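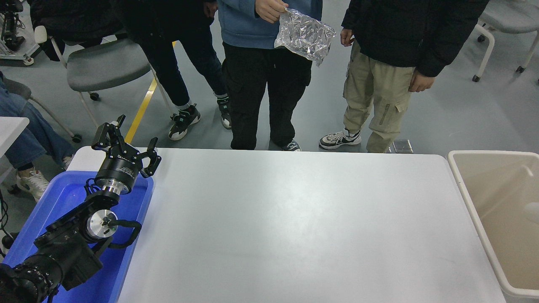

White worktable, main studio.

About Plesbridge Tile & Mural

We make public murals. Mosaic mostly, some painted, some relief work in clay. Libraries, bus shelters, school entries, one very long wall behind a skating rink. If people walk past it and it's outdoors, we'd like to hear about it.

Started in a garage in Dultard with a tile saw and a borrowed ladder. Moved to the old bakery building on Merunetti Street a while after that and have been here since. High ceilings, bad parking. The loading door is around back, please don't use the front for deliveries, the steps are steep and we have dropped things on them.

What we do

Design, fabrication, install. Also repairs on other people's murals, if the artist or the estate is OK with it. We ask first, always.

Most jobs go like this. You send us the wall: photos, measurements, which way it faces. We come look at it. Then 3 sketches, you pick one or you pick none and we talk some more. Once a sketch is signed off we draw it full size on paper and cut it into numbered sections. Tile gets set face down on the sections here in the studio, then it all goes to the site on a truck and gets put up in order. Grout last. Sealing depends on the tile.

Typical wall takes 9 months from first call to grout. Permits are the slow part, not us. (Sometimes us.)

Community days

Every city job we take has open days where residents can come set tile. No experience needed, kids fine with an adult. The biggest so far was the Ó Conaill Library wall, 104 people over 2 weekends, and most of the blue in the river section is theirs. We did not go back and fix it. A few fish are upside down and they are staying that way.

If you want an open day for your own project tell us early so it can go in the budget. Tables, gloves, nippers and snacks come with us. You supply the room and a sink. A real sink, not a drinking fountain.

Materials

Glass, porcelain, some stone. Reclaimed tile when we can get enough of one color. We do take donated tile but call before you drop it off, we have a lot of beige. No asbestos-backed stuff, no mirrors from old bathrooms, no half used bags of grout.

Who we work with

Cities, counties, school districts, parks departments, a couple of churches, the occassional restaurant. Private homes only in winter when the outdoor work slows down. Kitchen backsplashes no, sorry, plenty of good people do those.

Upkeep

Every mural comes with a care sheet and a box of spare tile from the same batches. Keep the box somewhere dry and write on it what it is, we've had two get thrown out. We come back after the first winter to check joints and edges, no charge for that one. After that its an hourly rate plus travel.

Visiting

Studio is open to the public the first week of March, when we put out sketches for the year's walls and sell off sample panels. Rest of the year by appointment. Mornings are best, by 3 the saws are going and you can't hear anything.

Closed-toe shoes please. Dogs ok in the front room only.

Getting in touch

Use the contact form. Put the name of your town in the subject line, it helps us sort. Calls for artists and apprentice openings get posted on the News page, so check there before you write.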